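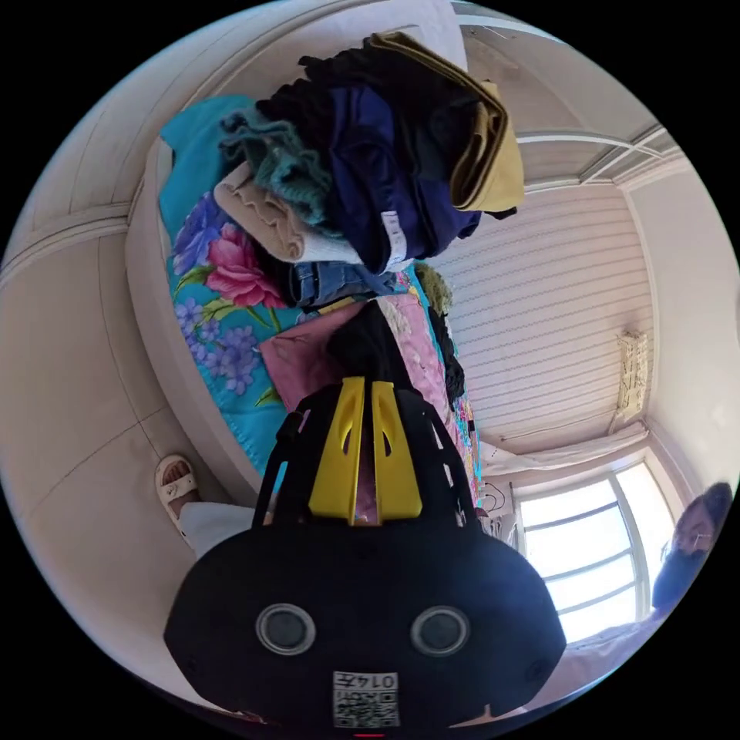
2 min read

Vikska Bed Folding - data card

Version 3/24/23

Vikska is a set of clothes-handling demonstrations recorded in furnished bedrooms in Flerdale. A person does the task with hand-held grippers, and the recordings are used to train a two-arm robot. No robot is needed during recording.

Contents
Episodes: 2,727
Training split: 851 episodes checked by hand, listed in train_checked.txt
Garment types: 12

Garments are handled on the bed, next to whatever else is on it. Bedding was not standardized - patterned blankets and quilts are common, and dark clothes are overrepresented.

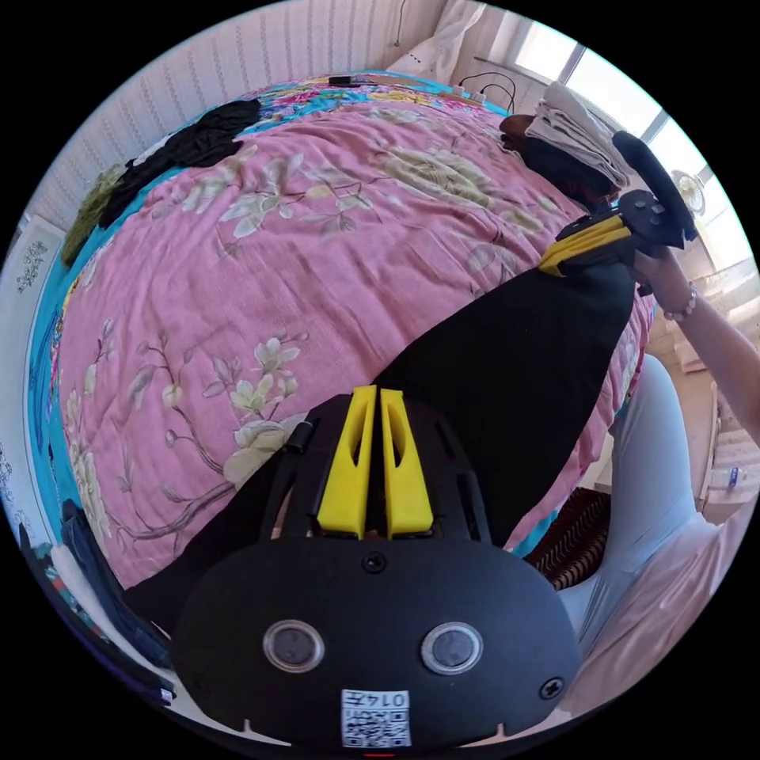 Two grippers in use at the bed, with a long piece of black fabric between them.

Each gripper has its own number label. Keep the streams separate when loading, and match them by timestamp, not by file order.

Known issues
Views are wide and curved at the edges. Undistort before measuring anything.
Legs, feet and other people can show up in the video. Clallov, our masking script, misses some of them.

License
Research use only. Send corrections to the Bautista issue tracker.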